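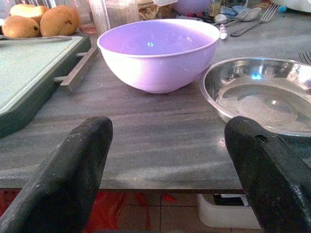 Encimera de mármol gris con vetas blancas.

El entrenador de lanzadores de los Kurek de Clernwood llega a la entrevista con una carpeta bajo el brazo y la deja cerrada durante toda la conversación. Gilang Ginting lleva tres temporadas en el club y es el responsable de un grupo de relevistas que ha pasado de ser el punto débil del equipo a sostener buena parte de sus victorias.

«El año pasado perdíamos los partidos en la séptima entrada», recuerda. «Llegábamos con ventaja, cambiábamos de lanzador y empezaban las bases por bolas. No era un problema de velocidad. Tirábamos fuerte, pero tirábamos fuera».

En invierno pidió dos cosas: menos rotación de nombres y más trabajo de control. De los siete relevistas que empezaron la pretemporada siguen seis. El séptimo fue cedido al Biminden en abril, una decisión que Ginting dice no haber tomado a gusto. «Es un chico con buen brazo que necesita entradas. Aquí iba a lanzar una vez por semana, con suerte».

El bullpen ha trabajado hasta ahora 119 entradas, con 68 ponches. Ginting mira más otra cifra, la de bases por bolas, que se ha quedado en 30. «Si regalas menos, el bateador tiene que salir a buscarte. Con eso y una defensa decente ya compites».

La defensa también ha cambiado. El nuevo torpedero cubre más terreno que su antecesor y eso permite a los lanzadores de bola baja atacar la zona sin tanto miedo. Ginting lo menciona varias veces y pide que conste, porque «luego todo el mérito se lo llevan los que suben al montículo».

Sobre el uso de un cerrador fijo es más reservado. El club no lo tiene desde la lesión de codo del titular, en mayo, y de momento no piensa nombrar otro. «Miro quién viene a batear y quién ha descansado. Si el peor momento llega en la octava, el mejor sale en la octava». Admite que a algunos jugadores les cuesta. «Quieren saber cuándo les toca. Lo entiendo, yo también lo quería».

La derrota del viernes contra el Kakance —cuatro carreras en la novena, ante casi 2.609 espectadores— todavía le molesta. Asegura que la culpa fue suya por dejar al zurdo un bateador de más. «Tenía el brazo cansado y se le veía en la curva. Tardé en salir».

Queda por saber si el grupo aguantará hasta septiembre. El calendario de agosto incluye dos dobles jornadas y un viaje largo en autobús, y la directiva no prevé fichajes. Ginting cuenta con subir a un juvenil para repartir carga en esas semanas, aunque prefiere no dar el nombre. «Primero se lo digo a él», responde, y se levanta para ir al calentamiento.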